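Setting up the two-arm sim cell for the sliding door task

Notes for the Dekeneo cell, Lorkeck build. Updated 26th December. Assumes the sim already starts and both arms home without faults. If not, fix that first.

What you need
Door room file from the Medthorpe share
Arm config, left and right (two seperate files, don't merge them)
Ambaye viewer, any build from June or later

Step 1. Load the room
Open the room file, pause physics before anything moves. Check the door joint is a slider, not a hinge. Old exports had it as a hinge and the panel swings straight through the wall. Set joint damping to 9. Default is way too low, door drifts if you so much as brush it.

Step 2. Set the view
Use the tilted body view. Feels wrong for the first few runs — you get used to it. Both grippers and the handle have to be in view before you go on.

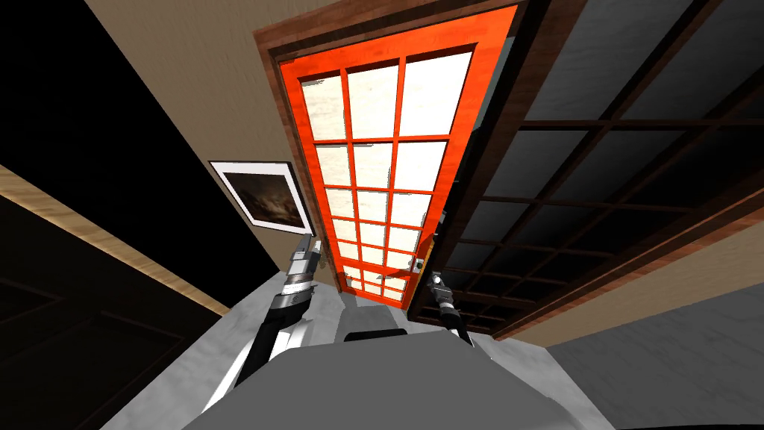
Right arm reaching toward the handle, left gripper up.

If one arm is out of view, move the base. Don't touch the camera offset, the logs depend on it.

Step 3. Zero the grippers
Open both fully, close both, open again. Readout should come back to 100 each time. If it sticks at 17 or so the finger limits didn't load, reload the arm config and start this step over. Do left first. Right first sometimes throws a mimic joint warning, harmless but it fills up the log.

Step 4. Check reach
Bring both grippers up to just under the bottom edge of the door. Slow, half speed or less. Look for elbow flips on the right arm, it has less room. Contacts overlay on while you do it. Any red lines between arm and body, back off and re-home.

The knob sits low on the seam between the orange panel and the dark one. Get the right gripper near it, then stop. No grasping yet.
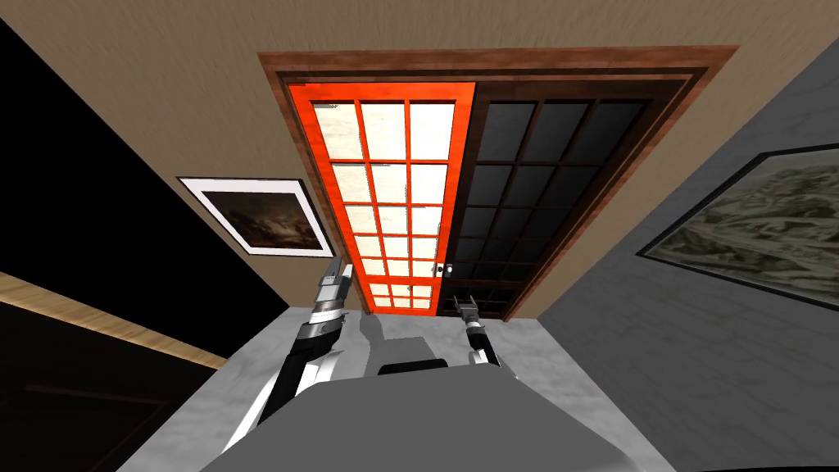

Step 5. Save the start pose
Save as start_a. Reload the room and call the pose back 2 times, both arms should land in teh same spot. If they don't, physics was probably running when you saved. Pause, redo.

Upkeep
Clear the contact cache after every long session. Re-check damping whenever somebody pushes a new room file — it resets to default without any warning. Keep one known good start pose outside the project folder.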